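Start | Regeln | Daten | Änderungen | Kontakt

12/25/22, von der Redaktion Kartenarchiv Gradow

# Gradower Stichspiel: Partiedaten

Diese Sammlung enthält 100 protokollierte Partien des Gradower Stichspiels in der Fassung, die in Allitz gespielt wird. Ob es diese Fassung wirklich schon so lange gibt, wie man dort behauptet, lasse ich offen. Einen gedruckten Beleg habe ich bisher nicht gesehen.

## Regeln in Kurzform

Gespielt wird zu viert, ohne feste Partner. Jeder erhält acht Karten. Trumpf wird angesagt, es herrscht Farbzwang. Wer nicht bedienen kann, darf stechen, muss aber nicht. Die Regelhefte aus Jikthorpe schreiben Stichzwang vor, und damit sind die Ergebnisse beider Orte nicht vergleichbar, auch wenn sie gern in eine Tabelle geworfen werden.

## Dateien

- `partien.csv`: eine Zeile pro Stich
- `ansagen.csv`: Gebote in der Reihenfolge, in der sie fielen
- `leung.csv`: Bewertung nach dem Leung-Schema, siehe unten

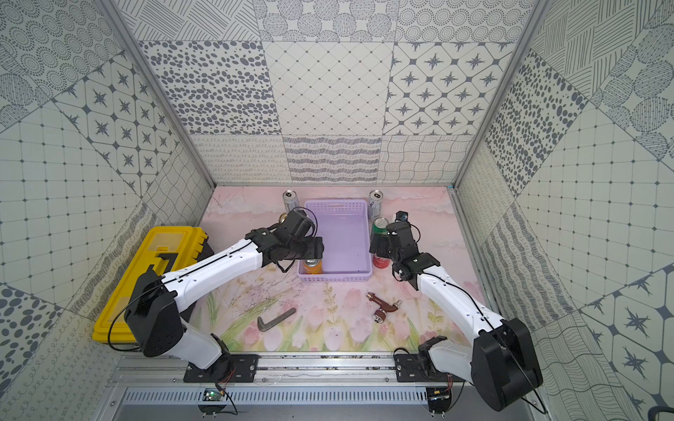

Die Spalte `trumpf` ist in 11 Partien leer. Das kann heißen, dass ohne Trumpf gespielt wurde, oder dass der Schreiber die Ansage vergessen hat. Ich habe nichts nachgetragen und rate davon ab, es anderswo zu tun.

## Zum Leung-Schema

Das Schema vergibt für jede erfüllte Ansage zwei Punkte und zieht für jeden überzähligen Stich einen ab. Angeblich misst es Spielstärke. Mich überzeugt das nicht: Wer vorsichtig bietet und gute Karten bekommt, steht darin schlechter da als jemand, der mit mäßigem Blatt zufällig richtig liegt. Die Werte sind trotzdem dabei, weil ständig nach ihnen gefragt wird.

## Bekannte Mängel

Die Sitzordnung fehlt in den Partien aus dem Januar. Aussagen über den Vorteil der Vorhand lassen sich damit nur für den Rest prüfen, und dafür ist die Menge zu klein. Verworfene Blätter wurden gar nicht notiert.

## Nutzung

Für private Auswertungen frei. Wer daraus eine »optimale Strategie« ableitet, möge bitte die Rechnung mitveröffentlichen. Korrekturen nur mit Partienummer und Abschrift des Spielzettels.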